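3.2 Materials and rating procedure

Wood surfaces are often chosen from rendered samples before anyone handles a real board. We wanted to know whether buyers judge the color of a rendered table top the same way they judge a finished one. Kordestani and Ayele found that people agree well on light woods and poorly on red and brown ones, so we limited the study to reddish-brown finishes.

We recruited 200 adults through the Fenton furniture store and its mailing list. Of these, 90 rated rendered surfaces first and the rest rated real boards first. Each person scored warmth, evenness and perceived age on a scale from one to seven. Renderings like those in Figure 2 were shown on the same monitor in a room with the blinds closed.

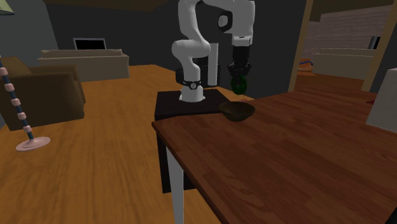
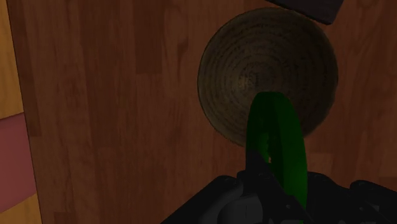

Figure 2. Two rendered views from one setting. The second view shows the plank grain of the reddish-brown surface.

Real boards were supplied by Koredlow and finished by hand with a matte oil. Raters could touch them only after giving their first scores. Adugna and Nigatu used a glossy finish in their earlier work, and their scores for evenness should not be compared directly with ours.

We dropped raters who skipped more than two items. This left 85 in the group that saw renderings first, and 83 of them also completed the second session in June. Scores were averaged within each rater before the groups were compared. Tekleab checked the entries against the paper forms.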